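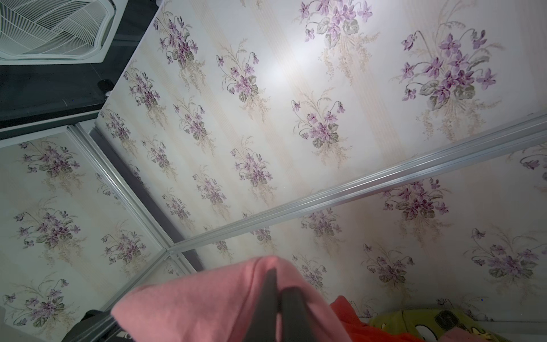
Clendance Patterned Cell

The Clendance is a bench enclosure for grasping research on cloth and other soft items. Grooved aluminum profiles hold the wall panels, which come covered in printed wallpaper. The violet pattern is standard; Bolano plain gray is available on request.

We developed the cell after a test of our fold-pinch method. The gripper closes on a fold of fabric, lifts, and checks its grip from wrist camera images. Policies trained only against plain walls did poorly when the background changed. With patterned panels added to training, successful lifts in unfamiliar cells rose from 136 to 148 in the same set of trials. Glare on the panels was left in the training images.

What you get
Profile frame with corner joints
Wallpapered panels
White fan grille
Trial notes by Branwen Yorath

Assembly takes around 7 hours. Arm and gripper are sold separately. Orders placed by December ship with the Valimska mounting kit.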